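**For immediate release: February 26, 2020**

# Flerus opens a desk-tidying morning at Claltalwood, and I'd love you to come

Hello! I'm the one who looks after the workshops at Flerus, and I was told to write a proper press release for this. I have had a go at the proper sort and it put me to sleep, so you're getting it from me as if I were leaning over your desk with a mug of tea. Editors, please cut whatever you like. The practical bits are further down with a heading on them.

The short version: from September we're running a regular Desk Morning in the long room at Claltalwood, for anyone whose pens have got the better of them. It's free, you bring your own muddle, and we provide the tables, the tea and a box of organisers to try out before you go and buy one. It's a joint thing with Wurkico, who have been putting together small stationery sets for schools and home workers for ages and who know far more about erasers than I ever will.

## How it started

We moved offices. That's all, really. Our old place was on Fothergill, up two flights of stairs, and when we packed it up I found I owned four staplers and no staples. My drawer had a layer of pencil shavings at the bottom like the floor of a hamster cage. Everyone else's was much the same (one had a whole sandwich bag of dried-up highlighters, which came with us in the van and which I'm fairly sure is still in the building).

So I started asking people what they kept on their desks, and they couldn't stop telling me! People have very firm feelings about this. Some want every last thing in a drawer and the top bare. Some want it all out where they can grab it. There's a third lot who keep a pot so full of pens that you can't pull one out without three others coming along with it, and then the one you wanted doesn't write.

We put a short form through doors and left a pile at the library, hoping for a few dozen back. We got 216. I read them all at the kitchen table over a weekend and my tea went cold more than once. The thing people said they lost most was scissors, by miles. After that came the one good pen, and then the little clips, which seem to go wherever odd socks go.

## What happens at a Desk Morning

You turn up with a bag or a box of whatever is on or in your desk. Please do bring the whole lot and don't sort it first, as the sorting is the fun part. You tip it out on the table, and we go through it in the same order every time:

1. Pens and pencils first. Scribble with every one. If it doesn't write after a good scribble, it goes in the bin bag.
2. Scissors, staplers, hole punches, anything with a moving part. One of each goes back on your desk and the spares go in the swap box.
3. Clips, pins, rubber bands. These want something shallow. A tall pot is hopeless, you'll be fishing about in it with a ruler.
4. Paper things: sticky notes, pads, envelopes, that stack of old birthday cards.
5. Then, and only then, choose your organiser.

People always want to do number five first. I did too! I went out and bought a lovely one with nine little drawers, and I filled all nine with rubbish and still had a heap left over. If you know what you've got, you'll know how tall the tall bit needs to be and whether you need somewhere flat for sticky notes at the front.

The sort I've ended up liking best is plain black with one taller compartment at one side and lower sections next to it. Pencils and scissors stand up in the tall part, and the low parts take an eraser, a clip or two and a pad of notes. It doesn't take up much of the table and you can see straight into it. I'm not on commission, I promise.

## The Wurkico part

Wurkico are packing 500 small starter sets for us to give away through the first season, one per household, while they last. They're nothing fancy. There's a pencil, two pens, an eraser, a pad of sticky notes and a binder clip, and we went back and forth over whether to add a ruler until the envelope settled it for us by being too short.

I did ask for bright colours. I know some people like everything on a desk to match, and good luck to them, but a yellow pencil shows up on a pale table and a brown one vanishes, and the same goes for pink notes. If you're always hunting for things, buy them loud. That's about the only bit of advice I'd shout from the roof.

The swap box is for everybody, whether or not you take a set. Put in what you don't use and take what you do. We tried it at a small trial session and 124 things changed hands, including a very handsome brass letter opener that I had my eye on and was too slow for.

## The room

If you don't know Claltalwood, the long room is on the ground floor and there's no step at the door. There are big tables you can spread out on, and chairs with and without arms. It does get chilly in the far corner, so bring a jumper if you feel the cold. Parking is round the back and free before lunch. Dogs are welcome as long as they don't eat erasers, which I mention from experience.

Children are very welcome too. They're much quicker than grown-ups at throwing out dead pens, and quite strict about it. We'll have safe scissors and scrap paper on the end table for the smaller ones.

## The practical bits

- **What:** Flerus Desk Mornings, with Wurkico
- **Where:** the long room, Claltalwood
- **When:** monthly from September, dates on the board in the entrance
- **Cost:** free, tea and biscuits included
- **Bring:** your desk clutter, unsorted, and a bag to take the good stuff home in
- **Booking:** only if you're coming as a group of six or more, so we can push some tables together

We've printed 1,000 leaflets and they're in two fat boxes under my own desk, so if you run a shop, a surgery or a school and have a bit of counter going spare, do please take a handful off me. They've got the sorting order on the back so you can have a go at home.

Papers and newsletters are welcome to use any of the words here. If you'd like a chat, ring the Flerus front desk and ask for workshops, and you'll get me, or you'll get the answerphone and then me a bit later on.
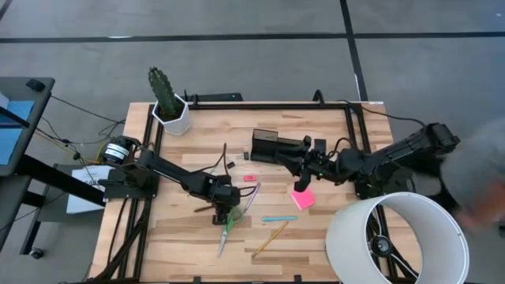

Pencil, pen, clip, sticky notes and an organiser out on the table at Claltalwood.
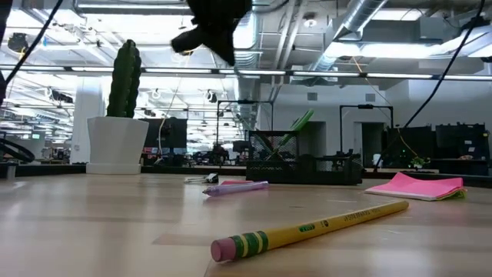 Wurkico added that they'd like people to hang on to their stubby pencils and bring those along as well, as a short one fits nicely in the low part of an organiser and there's plenty of writing left in it. They also asked me to say that the ruler question is still open, and that anyone with a view on it should tell them at the first morning.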